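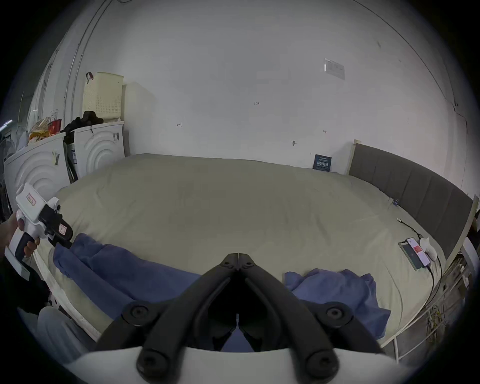
Issue 9, page 4

Collecting folds: the towel set at Skalldale

Photos and notes by Bushra Hashmi

Skalldale is teaching a model to handle soft things. Towels came first, with other cloth to follow in February. The model learns from people doing the task by hand while holding grippers that record as they go, and everything on this page was taken by a gripper's own camera. We picked two views from the collection to go with the notes.

The top picture has two blue towels at the near edge of the bed, both crumpled. Each episode in the bed group opens that way. The operator sits or stands at the side with a gripper in each hand, and the left one can be seen coming in over its towel.

An episode is one towel, from crumpled to folded and set down. Operators are asked to keep the pace they would use at home. Early on we told them to go slowly, and the result was a lot of footage of people hovering over a towel, so that instruction was dropped. If a corner slips, they pick it up again and carry on. Those episodes are kept. A model that has only seen clean folds does not know what to do with a bad one.

We do not tidy between episodes either. Phones on the mattress, a charging cable across the sheet, laundry on the washing machine - all of it stays. Grondeo, who run the training side, asked for this after their first model did well on a bare table and badly on anything else. 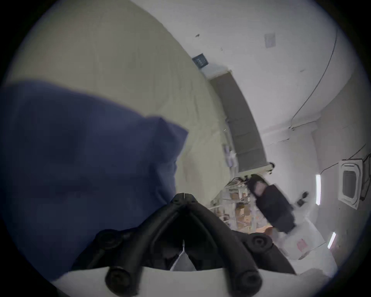
3 min read

Blue fabric again, bunched up at the left jaw, with the gripper well tilted. Shelves and boxes stand further off and a blurred person is next to them. Steep angles come up a lot in hand-held work. The wrist turns, the camera turns with it, and for a second or two the ceiling takes up much of the view. The software has to work out where the gripper is through all of that, and ceiling lights are often useful fixed points for it.

Blur on a person in the background is fine. Blur on the cloth for a long stretch is a reason to mark the episode for a second look.

Where the count stands

The target for the towel set is 2,420 episodes. As of Jan 29, 2021, we have 2,000 recorded, and 1,070 of those have been through review. Review is the slow part. One person watches the episode and marks the start, the first grasp, each fold and the release. A second person checks the marks. Fedoruk wrote the marking tool and has promised a version that plays both hands side by side - we would like it before the next batch.

File names follow the Gesolon scheme: room, surface, operator, episode. Please do not rename files after upload, even to fix a typo. Write the correction in the log and leave the file alone.

Operators who want to see their own episodes can ask Bushra for a viewing link. Left and right hand files are listed separately.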